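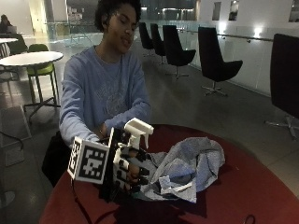 3 min read

Hasamine Table Kit
Wearable hand rig and cleaning module for shared spaces
Product page, revised April 2022

Every building with a lounge has the same job in it. Somebody walks the tables with a spray bottle in one hand and a cloth in the other, and then walks them again, because people have come back and put their elbows on everything. The Hasamine Table Kit is for sites that want a machine to take some of those rounds, and would like it to learn the work from a person who has done it.

The rig goes on like a glove. Black fingers, white printed parts, a marker cube on the side. Your staff wear it and wipe tables, and the module learns from what their hands did. It will pick up bad habits too, so choose your teacher with some care. If your best wiper leaves the far edge until last, so will the machine, for years.

What the work looks like now

At the Dirnthorpe building, where we ran our longest trial, the cleaning team kept their hours and lost their 6 a.m. lap of the atrium. In its place they got a morning session at a table, wearing the rig, showing it how a crumpled cloth behaves. A crumpled cloth behaves differently every time, which came as news to our engineers and to no one on the cleaning team.

Hubert Borkowska, who runs the Dirnthorpe shift, was asked for a quote and sent us this: "It is the same job sitting down. My knees are in favor. I would like it noted that the robot has never once been asked to do the restrooms."

It is noted. The module does tables and counters. It does not do restrooms, stairs, keyboards, or whatever is under the vending machine.

The things people ask

Does it replace anyone? We don't get to decide that, and you should be wary of any supplier who says they do. The contract does ask you to put your staffing plan in writing and show it to the people in it before we ship. Two buyers have found this annoying. One is still a customer.

Do wearers get paid extra? At Dirnthorpe, yes, at the trainer rate. We recommend it. Teaching is work, and so is wearing a glove with a box on it while your coworkers walk past.

Can it use our own cleaner? Any trigger-spray bottle with a standard neck. Please don't decant bleach into it.

Specifications

Demonstrations needed for a new table type: 155
Rig size: one size, with straps; small hands should try it first
Connection: cable to recording unit
Recording storage: 1000 GB
Session length: 4 hours a day at most, with breaks
Surfaces: round or square tops, glossy or matte
Replacement fingertips: sold in pairs

Ordering

Hasamine Table Kit, rig only: $1735
Cleaning module: by quote, after a site visit
Mount for Nuvberg carts: sold separately, as these things always are

Sales and repairs are handled by Palacios. Allow extra time in November, when every office in the region remembers it has guests coming. Cloths are not included.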